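Call for participants: flat-pack assembly at home, second round
Jolia Lab, Plosandale

We are looking for adults who will put together a piece of flat-pack furniture on their own floor while wearing a head camera. We also want people who will watch the recordings afterward and try to prove us wrong. You can apply for either job, but you can't do both.

Some background first, because the ad we ran last time oversold the work and we'd like to stop doing that.

The idea behind this kind of study is simple. Record a lot of people doing ordinary jobs with their hands, feed the recordings to a learning program, and the robot at the other end is supposed to get better at the same jobs. Many groups now report that it does. We reported it too. In our first round we used 192 recordings and our two-armed robot in the Plosandale shop went on to fasten a shelf to a frame more often than it had before. That was the headline, and it was true as far as it went.

What bothers us is how far it went. The robot was tested on the same shelf unit that was in most of the recordings, in one room, with the screws already laid out on a tray. When we poured the screws back into their bag and handed the robot the bag, the gain was gone. We are not sure the recordings taught it anything about assembly. They may have taught it where things usually are on our table.

So the second round is built around the part everyone skips. Before a person turns a single screw, there are a few minutes of opening, sorting, pulling at plastic, checking one part against another and putting the wrong one back down. In most published sets those minutes are trimmed off. We want to keep them, and we want to find out if keeping them makes any difference at all. It might not. If it doesn't, we will say so in print, and the people who took part will get the write-up before anyone else does.

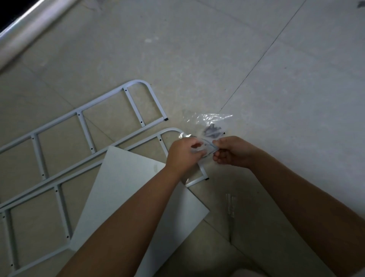
Vlachopoulos, after reading a draft of this call, wrote back that the bag is a side issue and we are fooling ourselves if we think otherwise. The grip is the whole problem, the reply went on: a person feels thin plastic slide between two fingers and adjusts without thinking, and no head camera records that. You could collect ten times as many hours and still have none of it.

We don't have a good answer. Half of us agree. The plan is to have a small group wear thin pressure gloves for one of their sessions and compare, but the gloves change how people handle small parts, so that comparison has its own hole in it. Anyone with a better idea should put it in the application.

What assemblers do

You get one boxed kit per session, delivered, and you keep whatever you build. There are 21 different kits and you can't pick. Most sessions run under two hours. You work on the floor or at a table, whichever you would use anyway. Please don't tidy up first, and please don't sort the parts just because you're being recorded. If you get stuck, stay stuck for a while. If you give up, stop the recording and send it in. Unfinished sessions are paid the same as finished ones. Last time they weren't, and we think that pushed people to rush and hide mistakes.

Pay is $200 for a set of four sessions. We need 355 sessions in total, split between Plosandale and Hunumville.

You should be 18 or older, able to lift a medium box, and living somewhere you can spread parts out. You do not need to be handy. We have plenty of recordings of people who are good at this and not many of people who aren't.

What checkers do

Checkers watch recordings and robot test runs without being told which training set the robot had. You mark each attempt as done, partly done or not done, using a one-page sheet. Two checkers see every run. In the first round our own staff did the marking, and they knew which robot was which. We don't believe anyone cheated. We also can't show that nobody leaned.

The work is slow and sometimes dull. It is paid by the hour at the lab's normal part-time rate, from your own computer, starting in February. We would especially like to hear from people who have done inspection, grading or refereeing, and from people who think robot demos are mostly stagecraft. You'll be asked to sign a form saying you have no stake in the result.

Privacy

The camera sees what you see, so mail on the counter, family members and screens can end up in the recording. We blur faces and readable text before anyone outside the lab gets a copy. Blurring misses things. You can watch your own recordings and cut anything you like before we keep them, and you can pull out entirely until the set is closed. After that we can remove your files from our copy, but we can't undo training that has already been done with them — no lab can, whatever its form says.

How to apply

Send a short note to the Jolia Lab office in Plosandale, or leave one at the front desk of the Hunumville site before 4 p.m. Say which job you want and when you're usually free. Assemblers should tell us the last thing they put together and how it went. Checkers should tell us one claim about robots they've read lately and didn't believe, and why.

We read everything and reply to everyone, usually within two weeks. Places in Hunumville filled quickly last time. Plosandale still had openings at the end.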